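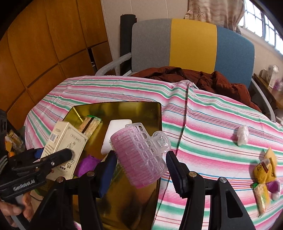
Hi all,

Sorry for the slow reply, I've been buried in work and only got back to the grippers last night. Quoting Effie so it makes sense to anyone who skipped the thread:

> On the jaw pads: I'd stop fiddling with the springs until you've
> tried a harder pad. Mine kept creeping off anything glossy. Also,
> what are you practising on? If it's all nice square boxes you'll
> learn nothing!
> Effie Urquhart

Fair point about the boxes, Effie — the tray now has a proper muddle in it. Soap, snack packets, a purple pouch that's a right pain because it squashes differently every time, and I've been having a go at a hair roller with its clip on too (all those little teeth catch on the ridges, which I rather like as a test). The shiny gold tray stays for now. It throws reflections everywhere and I want the software to cope with that before I take it anywhere tidier.

My rule at the moment is 24 grabs per object, then swap the lot round. I've logged 376 so far and thrown out 80, mostly ones where I closed too early. Brekwood, which is what I'm calling the sorting script, still muddles soft things with hard things if they're close together.

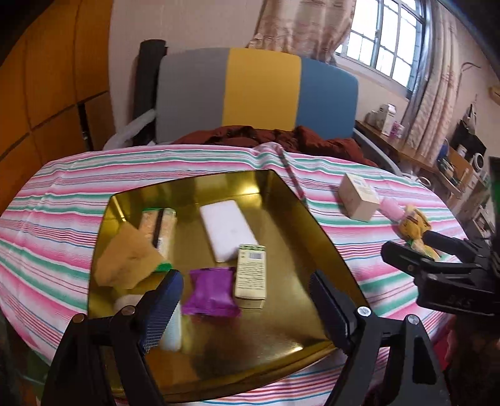
Brekwood bench notes, Apr 29, 2024

Blue ribbed pads, jaws open, reaching in over the tray from the bottom of the frame. The small white bottle is the one to watch, as it likes to tip if one side touches first. Box on end is easy by comparison. The power bank lying flat is the worst of the bunch, there's so little edge to get hold of!

Two questions for the list. Has anyone tried the softer Suominen pads on thin flat things? And would anybody mind looking over my log format before June? I'd like to reach 100 clean grabs on packets alone and I'd hate to redo them — happy to send the file off-list.

Cheers, and thanks again Effie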